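Fledgate Ground Records

4 min read

A data card for the match and attendance records of the Fledgate ground, home of Hernholm Cricket Club.

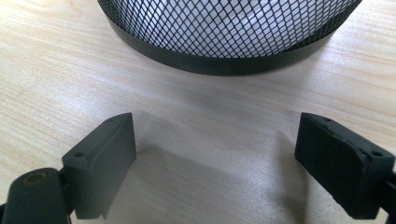
## Summary

The set holds 1371 match records in two CSV files, one for matches and one for the ground itself. It covers first and second eleven home fixtures in the Paiva League and the Nomano Cup, plus friendlies where a scorebook has survived. Away matches are not included. The work was done by Mehwish Baloch, who typed in the scorebooks, and Arsalan Butt, who checked them against the league handbooks and wrote the loading script.

The current release is version 2. It replaces the earlier one completely, and the match numbers have changed, so please don't mix the two.

## Files

- `matches.csv` — one row per match
- `ground.csv` — one row per season, with notes on the pitch, boundaries and pavilion
- `load.py` — reads both files and joins them on season
- `CHANGES.md` — corrections since the first release

Both CSV files are UTF-8 with a header row. Commas inside notes are quoted.

## Columns in matches.csv

- `match_id`: a whole number, unique in this release
- `season`: the year the season began
- `month`: written in full, April to September
- `competition`: league, cup or friendly
- `team`: first or second
- `opponent`: the club name as used at the time
- `toss`: home, away or blank
- `home_runs`, `home_wkts`, `away_runs`, `away_wkts`
- `result`: won, lost, drawn, tied or abandoned
- `end`: the end from which the last over was bowled, railway or lane
- `gate`: paid admissions, where the club charged
- `notes`: free text, often blank

An abandoned match is kept if at least one ball was bowled. If the game was called off before the start it has been left out, even where the scorer filled in the teams.

## Where the records came from

Most rows come from the club's own scorebooks. Where a page was missing or too faint to read, we used the local newspaper report, and the note says so. Newspaper totals sometimes leave out extras, so a scorecard taken from a report may not add up. We have not tried to force these to balance.

The gate figures come from a cash ledger that was kept separately. The club stopped charging for league matches before the 2000 season and the column is blank from then on, apart from cup ties. A blank means no figure was found or no charge was made. A zero means the ledger has a zero.

## The ground file

Fledgate was re-laid once in the period covered. The square was turned slightly so that batsmen at the lane end no longer faced the evening sun, and the straight boundary at the railway end came out at 73 yards. It had been shorter before, though the old plans disagree about by how much. The `boundary_note` column gives both versions.

The second pavilion appears from the season it was first used for teas. The roof was unfinished at that point and matches were still scored from the old hut. If you are using the ground file to date photographs, the sightscreens are a better guide than the pavilion, because they were moved more often and each move is in the minutes.

## Known problems

- Two clubs called Nomano Park played in the league at different times. They share a name in `opponent`.
- Wickets are missing for many declared innings in the friendlies.
- The `end` column is patchy. Only some scorers wrote it down.
- Second eleven records are thin for seasons when the side shared its scorebook with the colts.
- A drawn match with no overs left and a drawn match stopped by rain are both just "drawn". Check the notes.

## Using the data

Run `python load.py` from the folder that holds the two CSV files. It prints the number of rows in each and writes a joined table called `fledgate.csv`. Nothing else needs to be installed.

The records are free to use for any purpose. We would like a mention if you publish something from them — "Fledgate Ground Records, version 2, Baloch and Butt" is enough.

## Corrections

Send corrections to Arsalan with the match number and, if possible, where you found the right figure. A clear photo of a scorebook page is best. Family recollections are welcome too and go in the notes, but they don't change a score without something on paper. The next update is planned for January, after the winter typing is finished.

2 comments · 73 shares

Contact | © Fledgate Ground Records | Back to top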